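How to Pack a Shelf's Worth of Small Goods for a Move

Moving a stockroom, a craft room or a home office usually goes wrong at the small end. The big furniture gets planned for weeks and the little things get thrown into bags the night before. The steps below are the ones we use at Srithong when a customer packs their own goods and we only do the driving.

Start with a list
Walk through the room with a notebook and write down each shelf, starting at the door and going clockwise. Give every shelf a letter. You do not need to list each item, only the kind of thing: labels, thread, printer ink, spare plugs. Leave a blank column for the box number.

Choose two box sizes
Two sizes are enough for most rooms. Mixed sizes from the grocery store look like a saving, but they stack badly and the bottoms are often weak. Fold a new box square before you tape it, and run the tape down the center seam and at least two inches up each side.

Fill and close
Put the heaviest items in first. Fill the gaps with paper so nothing slides when you tilt the box. The top should close flat. If it bulges, take something out. If it sinks when you press it, add more paper.

Write on two sides
Use a thick marker and put the shelf letter and box number on one long side and one short side. Writing on the lid is no help after another box is set on it.

Group the boxes
Small boxes travel better inside a crate with handles. Keep boxes from one shelf together. Set them down flat, with their tops no higher than the rim if crates will be stacked. Lift a full crate once before you go on to the next. If you can't carry it across the room without stopping, move a box to another crate.

Load the van
Crates go on the floor against the front wall, heaviest at the bottom. Oranuch Somboon, who runs our Lellen route, asks for a strap across every second row.

Unpack in order
Work from your list and empty one shelf letter at a time. Cross off the box numbers as you go. Flatten the boxes the same day and keep them dry for next time.

Last updated 6 December 2019

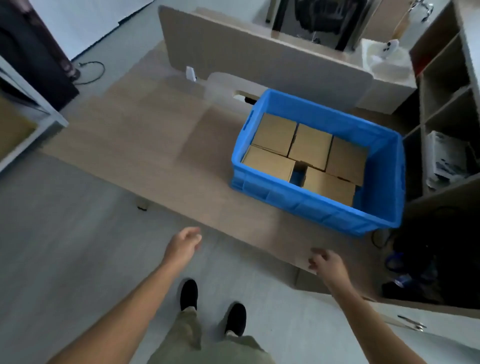
Closed boxes grouped in a plastic crate.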